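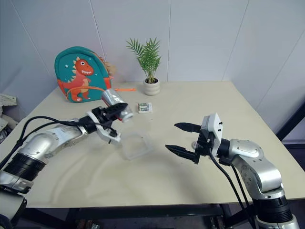 A silver can with a red band, and a backpack close by.

Trollitz opens return shop for empty cans

The town of Trollitz has opened a shop where residents can bring their empty cans and receive money for them. The shop is on the ground floor of the former post office, next to the bus station, and it started to work in October. It is run by Lesex, a waste company which already collects glass and paper in the town.

Until now the people of Trollitz had two possibilities. They could put cans in the mixed garbage, or they could take them by car to the recycling yard on the road to Kanden. The yard closes at 4 p.m. and there is no bus to it. The town said that many residents asked for a place in the center which can be reached on foot.

The shop accepts drink cans and food cans. For a full bag the customer receives a voucher of 25 crowns. The bags are given without payment at the counter, and only these bags are accepted for the voucher. A smaller quantity can also be left at the shop, but no money is paid for it. The voucher can be used for bus tickets, for entrance to the swimming hall, and in 43 stores which have a green sticker on the door. It can not be exchanged for cash.

Food cans must be rinsed before they are brought. Labels made of paper can stay on. Lids which are fully removed should be put inside the can, and the top should be pressed together a little so that the lid does not fall out. Lesex asks customers not to flatten the drink cans completely, as the sorting line does not always recognize them. Paint cans, spray cans and gas cartridges are refused at the counter and must still go to the yard.

In the first month the shop received 600 full bags. The company had prepared for 500, and for several days it had no new bags to give out. A second delivery came before the end of the month. During the days without bags, the staff wrote down the names of the customers and gave them the vouchers later. The town says that all of these vouchers are now paid.

Not all neighbors are content. Residents of the apartments above the shop wrote to the town about the noise in the early morning, when the bags are loaded into the truck. The first pickup was at 5:30 a.m. After the letter it was moved to 8 a.m., and the truck now stops at the back side of the building, in the yard, and not on the street. The residents also complained about wasps in the warm days at the beginning of the month. Lesex has put covers on the containers and washes the floor each evening. The residents say that the situation is better, but they want a written promise that the pickup will not be moved back to the old hour.

Parking is another subject. In front of the shop there are four places, and they were often taken by people who wait for the bus. The town has painted two of them yellow. They may be used for 15 minutes by customers of the shop. Customers who come by bicycle can go through the gate on the left and leave the bicycle in the yard.

The three schools of Trollitz also take part. Each school has received its own bags with a blue stripe, and the money from these bags goes to the class which filled them. Pupils can bring cans from home in the morning and leave them in the container near the school kitchen. One class in the upper school wants to pay for a trip to Lake Tôn in the spring, and it has filled more bags than any other class until now. The schools ask parents to check that the cans are dry inside and have no sharp edges before a child carries them among school books.

The metal from the shop is driven to the sorting hall in Kanden, where a magnet separates the steel from the aluminum. It is then pressed in blocks and sold. Lesex pays for the vouchers from this income, and the town pays the rent of the shop. The contract is for one year. The town council will look at the costs in the spring, and then it will decide if the shop can continue and if a second one should be opened in the northern part of the town, near the hospital.

Kanden, which has had a similar shop for two years, closed it during the winter months because few people came. Trollitz does not plan to do this. The shop will however have shorter hours from the beginning of December, when it will close at 5 p.m. and not at 7 p.m.

The shop is open each weekday from 10 a.m. and has no lunch break. The entrance is without steps. Customers who can not carry their bags may telephone one day before, and the bags will be picked up at the house door together with the paper. This service is free for residents older than 70 years and for persons with a disability card. Others pay the price of one bus ticket. The list of stores which accept the vouchers hangs in the window of the shop and in the entrance of the town hall.

Contact the newsroom | Advertise | © Trollitz Local News, all rights reserved | Back to top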